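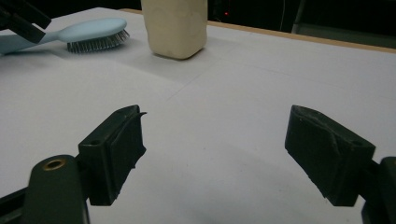 Vundstead Recipe Card Transcriptions

Plain text transcriptions of handwritten and typed recipe cards from the Vundstead area, with a small table of measurements to go with them.

Contents

cards.csv: one row per card, 700 rows
units.csv: old kitchen measures and the modern amount used for each
notes.txt: spelling choices and open problems

Columns in cards.csv

card_id: a number, never reused
title: as written on the card, including misspellings
course: bread, soup, main, side, dessert, preserve, drink or other
ingredients: one string, items separated by semicolons
method: full text, line breaks removed
hand: "ink", "pencil" or "typed"
unclear: yes or no

Where the cards come from

Most of the cards were in two tin boxes bought at a house sale on Chung Street. The rest were lent by families in town and returned after copying. Donor names are left out of the files. Names inside a title ("Aunt's Sunday rolls") are kept only when they don't include a surname.

How the text was made

Each card was typed by hand and read back against the original once. Words that could not be read are marked [?]. There are 86 cards with unclear set to yes, mostly pencil cards with grease stains. Fractions are written as 1/2, 1/4 and so on. Oven settings such as "slow" or "quick" were left alone.

Known problems

26 cards have no method, only ingredients.
15 cards are near copies of another card. They were kept, as the amounts often differ.
The course column was filled in by one person and is a judgment call for things like corn pudding.
Canning times on the preserve cards are old and should not be followed. Use current safety advice.

Loading

The files are UTF-8 with a header row. Fields that contain commas are in double quotes. Some spreadsheet programs turn 1/2 into a date, so import the ingredients column as text.

License

Free to use and change with credit to the Vundstead Recipe Card Transcriptions. Corrections are welcome through the issues page. Please give the card_id and the column.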